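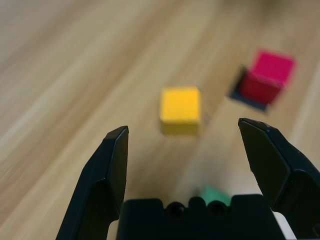 *Wrist view, jaw open. Yellow cube ahead of the gap, red cube at upper right with the dark square.*

# Ticket 554: Hornine grasp result not reproduced on second workstation

**Status:** Resolved, one item open
**Opened by:** Zuzana Kollár, Ladefoged Manipulation Laboratory
**Assigned to:** Oluf Mikkelsen, Research Computing
**Priority:** High (affects a result in the November internal report)
**Components:** Forkus recorder, Sevivora data store, Hornine training code

## Summary of request

The November report states that a Hornine policy trained on the full tabletop set closes on the yellow cube in 17 of 20 trials when a red cube is also on the table. The same code and configuration, run on the second workstation, gives 9 of 20. The laboratory requests assistance in determining whether the difference comes from the hardware, the software installation or the training data. Until this is settled, the result will be marked as provisional in the report.

## Environment

- Training set: 3,000 teleoperated episodes, exported from Sevivora
- Inputs: wrist image, joint positions, gripper opening
- Output: end-effector motion and gripper command
- Evaluation: 20 trials per checkpoint, start positions read from a fixed list
- Success criterion: both fingers in contact with the yellow cube and the cube lifted clear of the table, as judged by the operator from the trial recording

The policy receives no overhead image. All information about the location of the cubes comes from the wrist view and must be obtained during the approach.

## Log

**09:10, Kollár.** Both runs used the same random seed. Training loss curves are close for the first third of the run and then separate. Final loss on the second workstation is lower than on the first, although the trial result is worse. Checkpoints from both machines have been copied to the shared drive.

**09:45, Mikkelsen.** Received. Please run the checkpoint from workstation 1 on workstation 2 without retraining. If the score stays high, the inference side can be set aside.

**11:20, Kollár.** Completed. The workstation 1 checkpoint scores 16 of 20 when run from workstation 2. The workstation 2 checkpoint scores 8 of 20 when run from workstation 1. The fault travels with the checkpoint.

**11:35, Mikkelsen.** Inference is set aside. Library versions were compared on both machines and match, with the exception of the image decoding package, which is one minor release newer on workstation 2.

**13:05, Kollár.** A description of the failed trials may be useful. In most of them the arm approaches along a reasonable path and the cube is between the fingers at some point. The gripper then closes too early, and the fingertips meet in front of the cube or push it away. In two trials the arm moved toward the red cube instead. The first pattern is not typical of a policy that fails to find its target.

**13:30, Mikkelsen.** Early closing suggests that the gripper command is ahead of the image it is paired with. Two possible causes will be checked:

1. The newer decoder drops or repeats images at the start of an episode.
2. The exported episodes differ between the two machines.

**14:15, Mikkelsen.** Item 1 is excluded. A batch of episodes was decoded with both releases and the outputs are identical. The package has been left as it is.

**14:50, Kollár.** A separate question was raised in the laboratory as to whether image sharpness plays a part. The wrist lens is focused short, and the cubes and the table grain are soft in the wrist view. It was suggested that the policy cannot judge distance from an image of this kind.

**15:05, Mikkelsen.** The focus setting has not been changed according to the equipment record, and the workstation 1 checkpoint performs well with the same lens. It is a fair subject for a later study but it does not explain a difference between two checkpoints. No change to the lens should be made while this ticket is open.

**15:40, Mikkelsen.** Item 2 is confirmed. The two exports hold the same number of episodes and the same episode names, but the checksums differ for 882 of the 3,000 episodes. The export on workstation 1 was made before the Forkus recorder update, and the export on workstation 2 after it.

**16:25, Mikkelsen.** The images in the 882 episodes are the same in both exports. The action files are not. In the later export, each gripper command is stored against the image that precedes it by three steps. Arm motion commands are not displaced. The recorder update introduced a correction for gripper latency, and Sevivora applied that correction again when it rebuilt its index. Only episodes with a latency field in the header were affected, and older episodes have no such field.

**16:40, Kollár.** The laboratory confirms that the latency field was added partway through collection. The 882 episodes would then be the most recent ones. They also contain most of the recordings in which both the yellow cube and the red cube are present, so the damage falls on the condition reported in November.

## Cause

The gripper latency correction was applied twice in 882 episodes. During training, the policy learned to close the gripper before the fingers were in position. The lower training loss on workstation 2 is a side effect: with the displaced commands, closing follows more closely after the start of the final descent and is easier to predict. Training loss should not be taken as evidence of correct data in this setting.

## Corrective action

- The second correction has been disabled in the Sevivora index settings.
- The full set was exported again. Checksums now match the workstation 1 export for every episode.
- The faulty export was moved to a quarantine folder and set to read-only. It is not to be used for training.
- The Hornine loader now stops with an error if the header shows that a correction has been applied more than once.

## Verification

Kollár retrained on workstation 2 from the new export with the original seed. All trials used the fixed start list.

| Checkpoint | Training export | Successful trials |
|---|---|---|
| Workstation 1, original | Before update | 17 of 20 |
| Workstation 2, original | After update, faulty | 9 of 20 |
| Workstation 2, retrained | After update, corrected | 16 of 20 |

The difference between the first and third rows is one trial, and the laboratory considers the result reproduced. The provisional mark may be removed from the November report. A footnote should state which export was used and refer to this ticket.

## Open item

The two trials in which the arm moved toward the red cube are not explained by the timing error. One similar trial was observed after retraining. In the start positions concerned, the red cube enters the wrist view before the yellow cube does. Kollár will repeat these positions with the red cube removed, and then with the red cube moved to the other side of the table, leaving everything else unchanged. Results are to be entered under a new ticket linked to 554.

**17:10, Kollár.** Agreed. Please keep the quarantined export until the follow-up trials are finished.

**17:15, Mikkelsen.** Retention set accordingly. Ticket moved to Resolved.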